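Sistier – demostraciones a mano para cajones, puertas y otros muebles difíciles

Léeme del conjunto de datos, versión 2

Bienvenida, bienvenido, y gracias por llegar hasta aquí. Este texto acompaña a los archivos de Sistier y es más largo de lo que suelen ser los léeme, así que quien tenga prisa puede ir a la parte de la estructura de carpetas y volver luego con un café.

Qué contiene

Sistier reúne 325 demostraciones grabadas con pinza de mano. Una persona sujeta la pinza, hace la tarea con ella como la haría con sus propios dedos y de esa grabación sacamos la trayectoria, la apertura de la mordaza y el vídeo de la muñeca. Nos gusta trabajar así porque el gesto conserva sus dudas y sus correcciones – esas pequeñas vueltas que uno da antes de agarrar bien un pomo y que con el mando a distancia casi siempre se pierden.

Las tareas son de mobiliario doméstico: abrir y cerrar cajones, arrimar y retirar asientos, girar llaves, dejar objetos pequeños sobre una superficie. Hay muebles lisos de líneas rectas, que son los agradecidos, y hay otros con molduras, curvas y tiradores menudos, que son los que de verdad nos quitan el sueño y a los que hemos dedicado más cariño.

En el grupo que llamamos Gosselin están los tocadores. El frente curvo obliga a cambiar la dirección del tirón de un cajón a otro, y los pomos en forma de rosa dejan poco sitio para la mordaza. Pedimos a quienes graban que se acerquen despacio, que cierren la pinza sobre el pomo sin tocar la moldura y que tiren siguiendo la guía del cajón, aunque el cuerpo pida otra cosa.

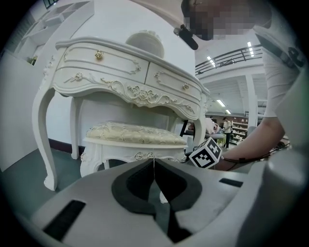 Colton Sawatzky nos escribió que, en su experiencia, los cajones de frente curvo se aprenden mejor si se graban también los intentos torcidos, y que no deberíamos limpiar tanto. Le dimos la razón a medias: desde mayo los intentos con corrección van en su propia carpeta, con la etiqueta «recuperacion» (sin tilde, por los nombres de archivo), y cada cual decide si los mezcla en el entrenamiento.

Estructura de carpetas

demos/ – una carpeta por demostración, con vídeo, trayectoria y apertura
recuperacion/ – intentos con tropiezo y arreglo posterior
calibracion/ – parámetros de lente y tamaño de los marcadores
notas/ – comentarios de quien grabó, en texto libre y con las erratas de origen

Cada trayectoria viene en metros y cuaterniones, con el origen en el marcador del cubo. Si tu herramienta espera el origen en la base del robot, el programa Flareck hace la conversión; basta con indicarle la carpeta de entrada y la de salida. Los vídeos largos se han partido en tramos de 2000 fotogramas como máximo.

Cosas que conviene saber

En 22 demostraciones el seguimiento se pierde un momento, casi siempre cuando la mano o el propio mueble tapan el cubo. No las hemos borrado. Llevan la marca «hueco» en las notas, y el tramo perdido está vacío en el archivo de trayectoria, sin interpolar.

Los rostros están pixelados. Si encuentras uno que se nos haya escapado, escríbenos con el número de demostración y lo corregimos en cuanto podamos.

Lo que falta por hacer

Nos quedan por revisar las tareas de llaves y por pasar al formato nuevo las grabaciones del grupo Zorberg, que siguen con los nombres antiguos. Quien quiera echar una mano con eso será recibido con mucha alegría; las instrucciones están en notas/colaborar.txt.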